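How Does a Story Turn Into a Book?

Have you ever picked up a book at the library and wondered where it came from? I don't mean the shelf. I mean before the shelf, before the store, before the printer, all the way back to when it was only a bunch of words on somebody's laptop. I wonder about this a lot, and I'm a grown-up who makes books for a job!

I work at a small publisher called Jedwood. We make books for kids and teens, and right now I'm working on one called The Ferry to Anduton. It's about a girl who sneaks onto a night boat to find her grandfather. Let me tell you how it got from the writer's head to a real book you can drop in the bathtub. (Please don't. I've done it.)

First, somebody writes it

The writer is Kwabena Kyei. He wrote the first version of the story before breakfast, a little bit each morning, and he threw the whole thing out and started again 4 times. Writers call each version a draft. His first draft had a talking seagull in it. I miss that seagull, but the story is better now.

When a writer sends us a story, we call it a manuscript. That's a very old word that means "written by hand," even though hardly any of them are anymore. In March we got 690 manuscripts. I can't read that many in a month, so a few of us split them up. I read mine at home, usually at night, with my feet on the radiator.
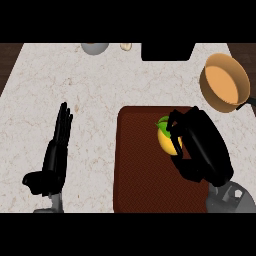

Most of the manuscripts have something good in them. Maybe there's a funny brother, or a really scary basement. What I'm hoping for is one that makes me forget what time it is. With Kwabena's story, I looked up and it was two in the morning and my tea was stone cold. I wrote to him the next day.

Next comes the editor (that's me!)

Lots of kids think an editor is a person who fixes spelling. Someone does fix the spelling, and that person is called a copy editor, but they come in later. My job is to ask questions. Why does she get on the boat alone? Would her mom really not notice? What does the captain want?

I sent Kwabena a letter with 46 questions in it. He told me later that he read it, put it in a drawer, and went for a long walk. Then he took it back out and answered nearly all of them by changing the story. For a few, he wrote back, "No, I like it my way," and you know what? That's allowed. It's his book.

We went back and forth for nine months. I bet you thought I was going to say nine days!

Then somebody draws the cover

Our cover artist is Aoi Imai. Before she draws anything, she reads the whole book, and then she makes tiny, messy sketches called thumbnails, because they're little like your thumbnail. One had the boat very big and the girl very small. One was just a wet shoe. We all loved the shoe, but the bookstore people said it looked like a book about shoes. So we went with the boat, and Aoi hid the shoe on the back, down near the bottom.

Proofs, or the book before the book

Before we print all the copies, we make some early ones called proofs. They have paper covers and there are usually still mistakes in them. In ours, the town of Ronport was spelled "Rontport" on one page. Oops!

Proofs go to people who read books early and talk about them, like librarians, teachers, booksellers, and people who write about books online. We took a box of them to the Hamada Book Fair, and I stood at our table handing them out until my voice went all croaky. If one of those readers loves the book, they tell a friend, and that helps it much more than a big poster.

Last of all, the printer

Printers don't print one page at a time like the machine at your school. They print a lot of pages together on one enormous sheet, some of them upside down, and then the sheet gets folded and trimmed so everything ends up in order. You can try this at home. Fold a piece of paper in half, then in half again the other way. Number the pages with a pencil like a little book, and then open it up flat. See how mixed up the numbers are?

After that the books go into boxes, the boxes go onto trucks, and one day a copy lands on your library's shelf. Turn to the back of the next book you read and look for a page that says "Acknowledgments." That's where the writer thanks everybody who helped.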